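Skascombe Foreign Affairs Discussion Group
Minutes, March meeting, 7:30 p.m.

Present: Ryota Nomura (chair), Damián Solís, Isamu Wada, Katsuhiko Iwasaki, Hideaki Imai (minutes)

1. Minutes of last meeting
Approved. Wada asked that "broad agreement" be struck from item 3, as he had not agreed. Struck.

2. The Birley-Jokum fishing treaty
Solís summarized the draft. The two governments would share the disputed banks for 60 years and split license fees, with Jokum's patrol boats staying where they are. He noted that the text runs to 34 pages and that the word "sovereignty" is left undefined in all of them. The press release calls it historic. So did the one for the last treaty, which held for four years.

Nomura asked who would inspect the catch. The draft says "a joint body," with no budget and no seat. The group was not impressed. 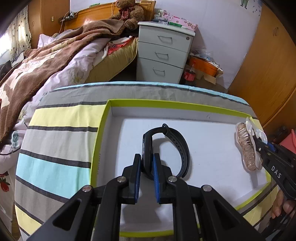 Iwasaki thought the others were being too hard on it. A weak treaty still gave the Birley boats something to point to when they were stopped, he argued, and the ministers would not get a better one this year.

Wada replied that the boats had a paper to point to last time and were stopped anyway. Solís doubted the fee split would survive Jokum's next election.

Motion to send a letter of support to the ministry: 1 for, 4 against. Not carried.

3. Furukawa lecture
Speaker still unconfirmed. Imai to write again. The hall is free for 60 minutes only, so questions will have to be short.

4. Next meeting
April, same time. Solís to bring the annexes if the ministry ever releases them.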